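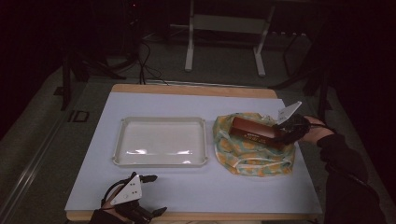
*Box, cloth, tray. Friday's sorting.*

October 2026, Friday, late

Another evening given over to the tray method. I read about it in July, in one of those Vemstead leaflets that come through the door with the pizza menus, and I have been arguing with it in my head ever since. The idea is that you clear the table, put down one plain tray, and anything that doesn't fit in the tray doesn't deserve a place in your life. It was plainly written by a person with a large loft.

Still, I said I'd give it 7 weeks, and this is the second. The table looks better, I'll grant that. Whether I am any calmer is another matter. I had the brown biscuit box out on the lemon cloth for ages, wondering if it counted as food, storage or rubbish. The leaflet has a heading for each and they all contradict one another.
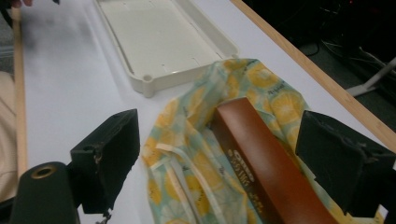
Should a cloth be folded before it goes in the drawer? Fold it if the drawer is shallow, otherwise roll it, and either way it will need ironing before anyone sees it.

That was my own bit of wisdom for the day and I don't trust it much either. I have rolled cloths before and they came out looking like old bandages. My mother folded everything in thirds and hers looked the same as mine by Sunday. I like the lemons, though, so it stays, whatever Vemstead thinks about patterns (they are against them, at length, on page 2).

The box went in the tray in the end. Oreo thins, dark chocolate, from the Türkmen shop on Priltow Road, where I only went in for rice. I'm not convinced that thin biscuits are anything but a way of eating more biscuits.
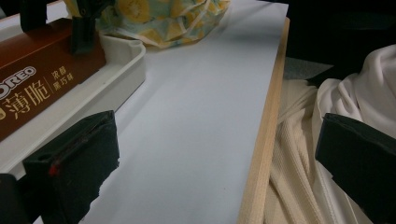 Then there is the price. The leaflet would like me to buy their own set of trays, 180 pounds, "designed to quiet the home". For that I'd want them to do the washing up. A plain white plastic one does the same job, namely holding things until you move them somewhere else, and I can't see what more there is to be had from a tray. They claim nearly 2000 happy households. I would like to visit one without warning and look under the stairs.

I also tried the Romach rule, from the back page, that long things go in lengthways and everything else has to fit round them. It sounds sensible until you own more than one long thing.

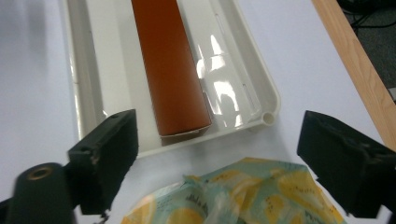
I suppose the test will be the kitchen drawers, and I've been putting those off. There is one I can't open more than a hand's width because a ladle has turned over inside it. No tray is going to help with that.

Must ring about the boiler on Monday. Also buy rice, as I forgot it.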